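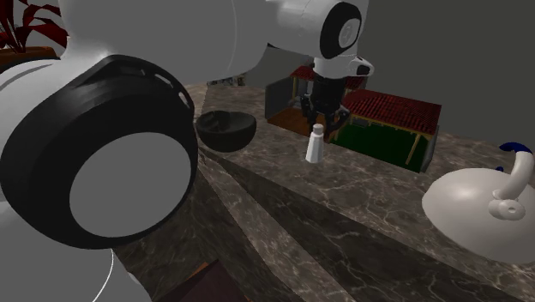 Same fault on my setup, says a commenter from Cletthorpe - arm stops dead over the counter, fingers open, no error in the log. Restarting the sim fixes it for one run and then it's back.

Yep, that's the one. Quick fix below, worked on Plasanura and should work on the Momovska build too.

What's going on: the grasp planner times out and the controller never hears about it. So it holds the last pose. Forever. Looks like a crash, isn't one.

Before you start - save your scene, kill any running episodes.

Step 1. Open the controller config, find the planner timeout. Default is 3 seconds. Set it to 5.

Step 2. Turn on "report failed plan". Off by default, no idea why.

Step 3. Check the wrist camera feed with the gripper open. Both fingers should show up. If you only get one, the camera mount offset is wrong, fix that frist.
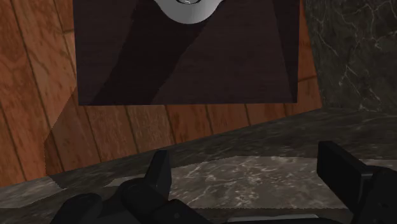 Step 4. Run the pick again, same seed. You want a "plan failed" line and the arm going home by itself. No line = step 2 didn't save. Do it again.

Step 5. Run a batch. I did 79 episodes, 26 failed plans, all of them went home and none hung.

Don't copy this timeout to a real arm without re-testing your stop button. Seperate page for that, see Lazaridis notes.

Updated 3 February 2025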